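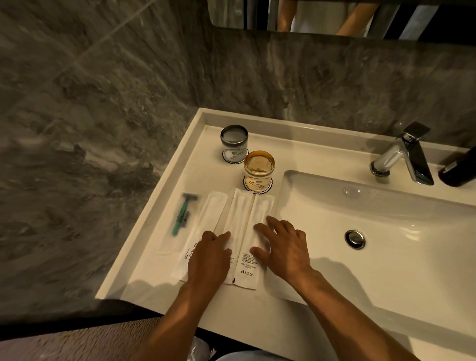 So how much do guests care about the way the small things are laid out by the sink? Quite a lot in our data, and more than I'd have guessed when Volker Baumgart and I started on this.

4.2 Amenity layout at the basin

We asked guests of the Tredau hotels to rate the bathroom on arrival, before they'd used anything. Out of 2,000 cards handed out we got 1,401 back, and I read the comments on every one of them (it took most of September). People wrote about the paper packets far more than the towels! They liked them lined up side by side, long edges together, running front to back as in Figure 1. They liked being able to read a word like "BRUSHING" without picking anything up.

Figure 1. Three long paper packets side by side on a vanity counter, with a razor in a clear sleeve to their left and two lidded tumblers behind.

The razor was trickier. Helmut Hinrichs wanted it in the same row as the packets, and I wanted it off to the side, so we tried both - 40 rooms each way. Ratings came out nearly the same, although a few guests in the "same row" rooms said they'd missed it completely. Lids on the glasses got plenty of kind words too, mostly from people who'd stayed somewhere without them.

One thing we didn't control for was counter size. The Mivska rooms have much less space next to the basin, and I come back to those in Section 4.3.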